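Kendport Furnished Lettings
Frequently Asked Questions: Dressing Tables and Bedroom Storage

The following answers apply to all tenants of furnished rooms managed by Kendport. Questions which are not covered may be sent to the Furnishings Office, whose details are given at the foot of the page.

Is a dressing table supplied with every room?

Dressing tables are supplied in rooms of the Jenditz and Pramanik types. Rooms of other types have a chest of drawers and a wall mirror. A tenant who would like a dressing table in place of the chest of drawers may apply in writing, and requests are met in the order in which they are received.

What may be kept in the drawers?

The drawers are intended for small personal items such as cosmetics, toiletries in closed packaging, hairbrushes and jewellery. Jars and bottles must have their lids fully tightened before they are put away. Nail varnish remover, hair dye and perfume oils should be stood in a tray or saucer, as these will mark a painted finish and will soak into bare wood.

The load in any one drawer should not exceed 2 kg. Heavier articles, including hairdryers with their attachments, are better kept in the wardrobe.

How should the drawers be arranged?

Tenants may arrange the drawers as they wish. The Furnishings Office suggests that jars be placed towards the back and boxed items towards the front, where the printed side can be read without lifting anything out. Items in daily use may be kept in one drawer and spare or unopened items in the other. 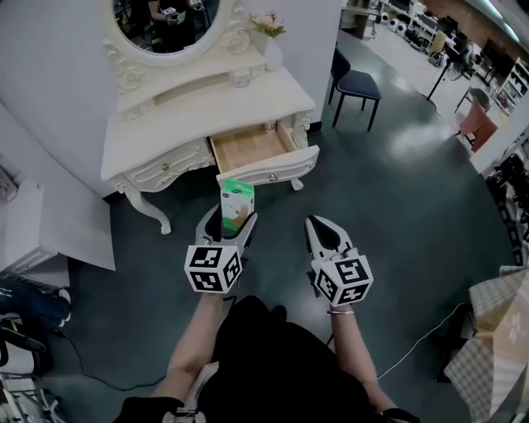 Boxes should be laid flat wherever the depth of the drawer does not allow them to stand. A drawer which will not close should never be forced. The usual cause is a small packet that has slipped behind the drawer, and it can be recovered by drawing the drawer out to its full extent.

How should I open and close a drawer?

Drawers should be opened by the knob and closed with the flat of the hand. Carved fronts should not be used as a grip. If a knob becomes loose, it may be tightened by hand; tenants are asked not to use glue.

May I keep things on the table top?

Yes. Glasses, vases and cups should be placed on a coaster or mat. Candles and heated styling tools may not be put down on the table top at any time, including when a heatproof mat is used. Artificial flowers are permitted and may be dusted with a dry brush. Fresh flowers are also permitted, provided that the vase does not leak.

How should carved parts be cleaned?

A soft dry brush should be used for scrolls and mouldings, followed by a slightly damp cloth. Mirror glass should be wiped with a cloth that has been sprayed beforehand. Spraying the glass directly allows liquid to run behind the carved surround.

May I move the table?

The table may be moved within the room by two people. It should be emptied and lifted by the underside of the top, never by the mirror and never dragged on its legs.

What happens if the table is damaged?

Damage should be reported within 20 days, using form 423. Ordinary wear is not charged. Where a repair is needed, the work is carried out by Pindov and the tenant is told of any cost before it begins.

Whom should I contact?

Enquiries about furniture are handled by Dilruba Jayawardena and Pranab Thambiah, Furnishings Office, extension 476. Appeals against a charge should be addressed in writing to Xinyi Jiang, Tenancy Services.

Page last reviewed: 24 July 2026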